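Status: released 2018-06-02. Maintainer: Gudrun Engelhardt. Questions go through the issue tracker.

# Nidura Open Day Bedroom Set

Recordings from the bedroom demonstration at the Durton open day. The set covers a two-armed robot working beside a bed, with joint logs, head and wrist camera streams, and the operator's spoken notes. It was assembled for people who attended the demonstration and asked for the data, and for groups comparing bed-side handling across sites.

## Contents

| Item | Value |
|---|---|
| Episodes | 402 |
| Episodes with complete wrist video | 494 minus rejects, see `wrist_index.csv` |
| Total size | roughly 700 GB |
| Joint log format | CSV, one file per episode |
| Video format | MP4, one file per camera |
| Annotation | start, end, task label, outcome |

The number 494 is the count of episodes started. Episodes stopped by the operator in the first few seconds were dropped, which leaves the 402 in the release.

## Demonstration setup

The room at Durton was laid out as a small guest bedroom. Visitors stood behind a rope at the door and watched the camera feeds on a monitor in the hallway. Each session had an operator, a safety observer with the stop button, and a host who took questions.

Tasks were drawn from a short list. Most involve cloth: picking it up from the bed, holding it clear of the edge, laying it back down. Cloth was chosen over rigid objects after the October trial at Endlow, where visitors lost interest in block stacking.

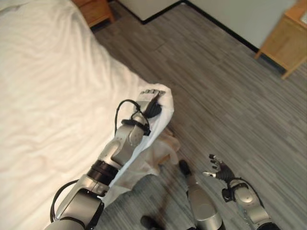 Sessions ran in blocks with a pause between them for motor temperatures to settle. The host used the pause to replay the previous block on the hallway monitor. Replays are not part of the release, but the block number is stored in the `block` column so that episodes can be grouped the way visitors saw them.

## Task labels

- `lift_cloth`: one hand grips the cloth and raises it off the bed.
- `hold_cloth`: the cloth stays in the grip while the arm moves or waits.
- `place_cloth`: the cloth is returned to the bed and released.
- `approach`: the robot moves in next to the bed, hands empty. The nightstand past the head of the bed serves as the visual reference for heading.
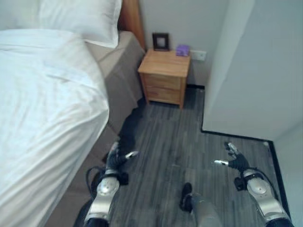 - `idle`: no command sent. Kept in the set because the arms drift slightly and some users want the baseline.
- `abort`: stopped by the operator or the observer. The reason is in `notes.txt` if one was spoken.

Labels were assigned from the operator's notes and then checked against the head video. Where the two disagree, the video wins and the `label_source` field reads `video`.

## Cameras and timing

Head video gives the widest view of the bed, the floor and both hands. It is the stream to start with. Wrist video is useful for finger position and contact timing, but the view tilts with the arm and should not be used to estimate the room layout.

All streams share one clock. Offsets measured before each block are in `sync.json` and have not been applied to the files. Apply them on load. The loader script `du_read.py` does this by default; pass `--raw` to skip it. Du is the name of our logging tool and has no other meaning in the file names.

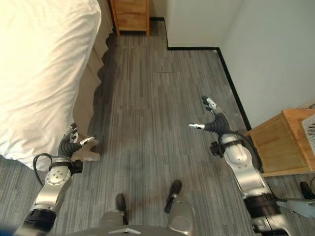 *Head camera, both hands open and empty beside the bed.*

## Known problems

- White bedding against a white wall gives poor edges in the head stream. Automatic exposure was left on.
- Joint logs for a few episodes in the last block have gaps. These are listed in `gaps.csv` and the missing rows are left blank.
- Audio contains visitor speech in the background. It has been removed from the public files. The operator's notes are provided as text only.
- Outcome labels for `place_cloth` are coarse. A cloth that landed on the bed in any shape was marked as a success.

## Suggested split

Split by block, never by episode. Consecutive episodes share cloth position and lighting, and a random split will leak. `splits/` holds the lists we used. The test list includes 4,000 short clips cut from the test blocks for quick evaluation.

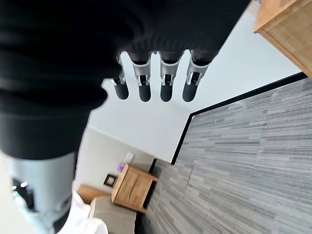
**Can the wrist video be used without the joint logs?**

It can be used for viewing and for labeling finger contact. For training a policy, load both, as the wrist stream carries no arm pose.

## Access

Request a download key through the issue tracker and state the intended use. Keys are issued per group. Corrections to labels are welcome as pull requests against `labels.csv`; include the episode number and a time range.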